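Wudidero Utensil Stand: Frequently Asked Questions

Updated Nov 2, 2021

Which stand do these answers cover?

The freestanding Wudidero stand with a round base, one upright pole and hooks at the top. The Wudidero wall rail has its own page, and so does the drawer insert.

What comes in the box?

The base, the pole, the hook crown, the cap and a folded instruction sheet. Utensils are sold separately. The Markadell utensil range fits the hooks, and so do most other utensils with a hole or loop at the end of the handle.

Do I need tools to put it together?

No. Screw the pole into the base by hand until it stops, set the hook crown on top, then turn the cap clockwise. Don't use pliers on the cap. They mark the finish, and hand tightening is enough.

How long can a utensil be?

Up to 40 cm from the hanging hole to the tip. Anything longer may touch the base or the counter. Measure from the hole, as many handles extend a little past it.

How should I arrange the utensils?

Start with the ones you use most and put them on the side you reach from. Wide, flat heads such as skimmers and turners hang best with the broad face turned toward the pole. Leave a free hook next to a ladle if you can.

If you only own a few utensils, it is fine to keep them together on one side. Spread out heavy ones, such as steel ladles and potato mashers, so that the weight is balanced.

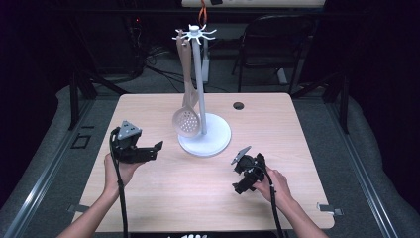
White stand with a slotted skimmer and a second utensil on the left-hand hooks.

My utensil won't stay on the hook. What should I do?

Check the size of the hole. It has to pass over the upturned tip of the hook and drop down behind it. If the hole is too small, tie a loop of kitchen string through it and hang the utensil by the loop. Don't bend the hooks to make them fit.

The stand wobbles. Is it faulty?

Usually not. Try these steps first:

Take everything off the hooks.
Move the stand to another spot and see if it still wobbles.
Unscrew the pole, wipe the thread clean and screw it back in.
Tighten the cap again.

If the pole still moves in the base after this, contact us and we will replace the part.

Can I hang wet utensils on it?

Shake them off first and wipe the base afterward. The base is flat and has no rim, so it won't hold drips. Wooden utensils should be dry before you hang them.

How do I clean the stand?

Use a soft cloth, warm water and a little dish soap, then dry it. Don't put any part in the dishwasher. Tomato and turmeric can stain white parts, so wipe those spills the same day. Baking soda mixed with water takes off most light stains. Rinse well after using it.

Can I keep it next to the stove?

Keep it at least three feet from an open burner. Grease from frying settles on the hooks, and a stand close to the stove will need cleaning more often.

Can I buy spare parts?

Yes. Replacement caps, poles and hook crowns are sold through Kwok, under part group 446. Bases are not sold on their own. Orders placed before October with the old part numbers are still valid.

What is the return policy?

Unused stands can go back to the Jakholm store or by mail with the original box. Stands with a manufacturing fault are covered for 3 years with proof of purchase. Stains, scratches and bent hooks are not covered.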